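Vellow Bedroom Pack for the Zolliver Simulator
Item 1659 | Club license | In stock

I coach a high school robotics club, and this is the scene pack we build our whole spring season on. We wrote it ourselves with Elżbieta Żak, and now other clubs can get it too!

You load it, pick a start position, and your students write the code that finds the small stuff on the bed and picks it up. Easy to say. My kids spent all of March on it (and most of the pizza budget).

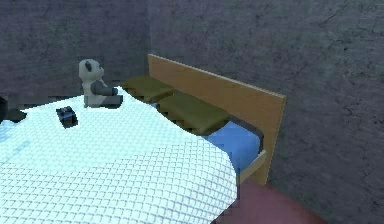 The quilted comforter is my favorite part, because grippers hate soft, curvy edges and beginners always aim too low. The panda is there to be left alone — knock it over and the built-in scorer takes points off. You can switch that rule off for younger groups, but mine get very protective of the panda, so I never do.

What you get:
506 saved start positions
70 ready-made tasks, easy ones first
Scorer with a printable results sheet
Student workbook by Przemysław Grabowska

It runs fine on our old classroom laptops if you turn the shadows down. The download is 951 MB, so please don't have the whole class grab it at once like we did.

One license covers every student in your club. Questions? I answer email on Thursday after practice — send your log file along and I'll take a look.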